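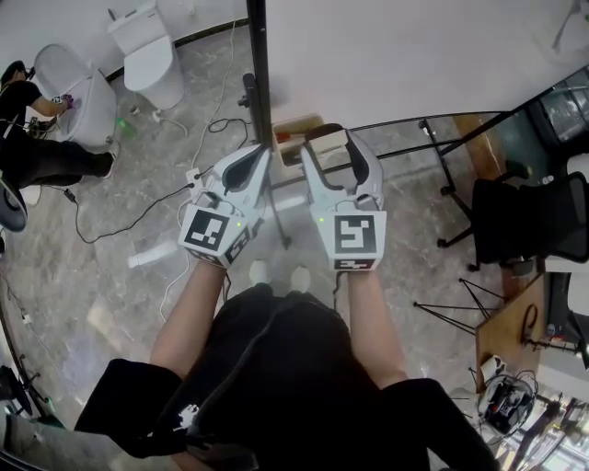 刷马桶这件事,写一次算了

10/10/2019

赶着写,晚上还要出门,想到哪写到哪。

上次随口说了句我家马桶终于刷白了,下面好几条留言问用的什么、怎么刷的。本来想一条条回,回到第二条就烦了,干脆放一篇里。以后谁再问我就甩链接。

先说手套。要戴。图里那只紫色的手套,伸进马桶里的那只,就是这个意思。我以前不戴的,觉得刷子那么长,手又碰不到水。后来有一回刷完去切柠檬,手背上一道小口子,疼得我直跺脚,才知道刷的时候溅了多少东西在手上。现在洗手间柜子里常年放一盒薄的,外加一双厚的长筒的。薄的擦外面,厚的掏里面。薄的用完就扔,厚的冲干净挂起来,口朝下,别口朝上挂,里面积水会臭。我臭过一双,那个味道,算了不说了。

还有就是弯腰。刷这个东西没有不弯腰的姿势,我试过蹲,试过坐小板凳,最后还是弯着。板凳其实挺好用,擦底座那一圈的时候坐着擦,腰省一半力。但是刷里面还得站起来弯下去,看不见边沿下面那一圈你就刷不干净。

动手之前

地上的东西先挪走。地垫、垃圾桶、体重秤、插线板、充电线、不知道谁放那儿的纸箱子,全挪。我犯懒不挪的那几次,每次都是刷到一半水滴下来,然后踮着脚绕来绕去,最后还是得挪,而且是用湿手套挪。插线板这种尤其,拔了拿出去再说,别跟我一样图省事往墙角一踢。

灰色带白纹的那种地砖,看着耐脏,是真耐脏,也是真的看不见脏。水渍、头发、洗洁剂滴上去的印子,全藏在花纹里。我姨家就是这种,她说好打理,我光脚踩过一次,黏的。白砖脏了你一眼就看见,灰的纹路砖得蹲下来侧着看,或者拿张湿纸巾抹一把,看纸。所以灰砖的人家,请默认它是脏的。

然后盖子掀起来,座圈也掀起来。冲一次水。这步有人省,我不省。

倒东西

我用过的几种,按用的先后写。

最早是超市里拿的 Onlow,便宜,16块一大瓶,蓝的,香得冲头。表面的黄能去,水线那一圈去不掉。冲完水是蓝的,看着很干净,其实就是蓝。用完一瓶没再买。

后来换 Skenness,同事塞给我的,浓的那种,挂壁挂得住,这点比上一个强太多。沿着边沿底下挤一圈,慢慢往下淌,你去干别的,回来它还在那儿。味道刺鼻,窗一定要开,没窗的开排风。我那个洗手间没窗,门敞着刷的,猫进来闻了一下掉头就走。水线那圈去掉一大半。

现在用的是 Kırmızıgül,名字我到现在不会念,在一个卖进口杂货的小店买的,79块,贵,心疼了好几天。膏状,得先把水位弄低再用,麻烦。但是水垢是真的能下来,我原来以为那一圈是釉面坏了,都打算换马桶了。结果是垢。多少年的垢。搬进来之前就有的那种。

顺便说一句大家老爱问的,这几样能不能混着用。不能。别混。酸的和带氯的碰一块儿会出毒气,这个不是吓唬人的,瓶子背面都写着,字小而已。换牌子的那次我是隔了好几天,中间冲了不知道多少遍水。今天倒了这个就别再倒那个,想试就改天。

用量,我一般100毫升往下,拿旧药杯量过一次,后来就凭手感了。倒多了没用,多出来的都淌进水里,浪费钱。

瓶子别放地上。我知道大家都放地上,马桶旁边顺手一搁,我自己也是,刷的时候搁底座旁边最方便,图里那个绿瓶子也搁在地上。刷完记得收。有小孩有猫狗的更要收,收高一点。我们家是踢翻过的,盖子没拧紧,半瓶没了,地砖缝白了一块,到现在还比别处白。

刷

等。等完再刷。我以前的毛病就是倒下去立马刷,刷得满头汗,其实药还没起作用。现在倒完我就去叠衣服,叠完回来。

顺序是边沿下面,壁,水线,最后是底下那个洞。边沿下面那圈出水孔是最脏的,平时看不见,拿个小镜子伸进去照一下你就知道了,照完别后悔。刷子头弯一点的好用,直的够不着。我那把是 Monimero 的,硅胶毛,不藏水,挂着一会儿就干。就是底座太轻,一碰就倒,我往里面放了两块石头,从楼下花坛捡的。

硅胶毛也有不好的地方,软,去垢没劲。所以水线那圈我另外用一把旧牙刷,套着厚手套伸进去刷,就是图里那种手伸进去的架势。恶心是恶心,快。五分钟的事,拿长刷子捣半天都捣不掉。牙刷用完就扔,千万别洗洗放回杯子里,我不是说谁,我是说我家里某人。

钢丝球别用。浮石有人推荐,我没敢,怕刮花。刮花了以后更容易挂脏,这个我是在朋友家见过的,一圈一圈的细道子,灰的,再也刷不白了。

顽固的地方铺纸。卫生纸叠几层,贴在壁上,把药挤在纸上,敷着,跟敷面模一样。这样药不往下跑。敷完把纸捞出来扔垃圾桶,别一把全冲下去,堵了又是另外一篇博客。

整套下来3遍。第一年没人管的那种马桶才要三遍,平时一周刷一次的,一遍就够了。

外面

很多人里面刷得锃亮,外面不管。水箱顶上的灰,方水箱尤其,顶上平平一块,什么都往上放,手机纸巾香薰,拿开全是印子。方水箱还有个毛病是后面跟墙之间那条缝,手伸不进去,抹布缠在衣架上捅。圆的我没用过,不知道。

底座跟地砖接的那一圈胶,发黄的,发黑的,用纸巾条沾药水敷一晚上。敷完还黑就是霉到里面去了,得铲掉重打胶。我自己打过,打得像蚯蚓,但不漏。

铰链那里。座圈和盖子后面两个小疙瘩,能掀开的就掀开,里面藏的东西我不形容了。有的座圈可以整个按扣拆下来,我用了四年才发现我家的可以拆。四年。

冲水按钮,也擦。谁都按,谁也不擦。

先擦高的再擦低的,水箱、盖子、座圈正面、座圈反面、外壁、底座,抹布最后到地。反过来擦你就是在把地上的东西往座圈上抹。我妈就是反的,说了也不听,她说她擦了一辈子。行吧。

抹布分颜色。我是随便分的,手边有什么算什么,只要马桶那块永远不进厨房就行。

有两个马桶的

留言里有个问的是家里两个洗手间怎么安排。我的做法是一起做,不分两天。第一个倒上药,去倒第二个,倒完回头刷第一个,刷完第二个也差不多了。等于中间不用干等。手套也只戴一次。就是容易忘,我忘过一回,第二个泡了一下午,倒是特别白,味道也特别大,回家的人问我是不是在里面杀了什么。

还有人问客人用的那个很少用,要不要刷。要。不用的反而容易干出一圈线,水一直停在那个高度。隔几天冲一次也行,冲一下总比不冲好。今年4月我们出去了好一阵子,回来那个客用的,底下一圈橘红色的,拿刷子一下就掉了,但看着挺吓人。

刷完以后

盖子盖上再冲水。刷子夹在座圈和马桶之间晾一会儿,让水滴回去,再放回底座。直接插回去的话底座里很快就是一汪黄汤。底座本身也要洗,我大概是想起来才洗,这个没什么好学的。

地拖一遍,灰砖拖两遍。等地干透再把东西放回来,线啊插板啊更要等干透。

手套外面也用洗手液搓一遍,戴着搓,然后再脱。脱完手再洗。

差不多就这些吧。水箱里面怎么洗有人也问了,我只洗过一次,把浮球弄歪了,漏了一夜水,所以没资格说。消毒块那种放水箱里的我也不用了,听修水管的师傅讲会把橡胶垫泡硬,真假不知道,反正我换过一次垫子以后就没再放。

对了刷子多久换一次,毛歪了就换。我那把快了,下次想试试同一个牌子带盖的,谁用过的跟我说一声,盖子会不会闷臭。

要出门了,错字回来再改。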